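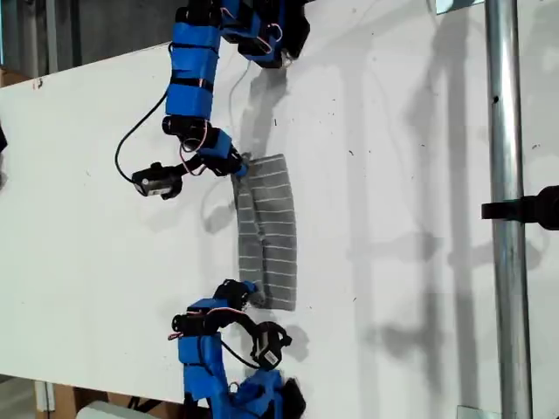
Removing scuff marks from a white matt worktop

Print this page | E-mail this page

Posted by Mwende Koech in Household Surfaces

I should be grateful for advice on the care of a matt white worktop in a shared workroom at the Barasa centre. The surface has gathered a number of small dark specks and scuffs, mostly at one end. Washing-up liquid and warm water have been tried on 2 occasions and have left both specks and scuffs. The supplier, Plinberg, has confirmed that the top is melamine but has offered no guidance on cleaning products. May a cream cleaner be used without making the finish shiny?

Caroline Gachanja replied:

Cream cleaner is not recommended on a matt finish. It contains a fine abrasive which will polish the area being rubbed, and the shiny patch that results is permanent.

Members are advised to proceed as follows. Wipe the surface with a damp microfibre cloth and allow it to dry. Rub each scuff lightly with a clean white pencil eraser, which will lift most marks left by rubber feet and shoe soles. Where a mark remains, apply a small amount of methylated spirit to a cotton cloth, test it first on the underside, and wipe in one direction. Windows should be open and the spirit kept away from any source of heat. Rinse with plain water and dry at once.

Melamine sponges should be treated as an abrasive, despite the name. Marks which can be felt with a fingernail are scratches and will not respond to cleaning of any kind.

Kittipong Wiriya replied:

Toothpaste. It worked on my fridge.

Mutua Owino replied:

I would support the first reply and not the second, as toothpaste is also abrasive. Felt pads under heavier items will prevent most new marks. Katico sells them in sheets and they may be cut to size with scissors. Ours were fitted in February and have needed replacing once.

Related items
Limescale around a mixer tap
Lifting candle wax from a varnished table
Which cloths are safe on matt paint?
Jiketti oven trays: burnt sugar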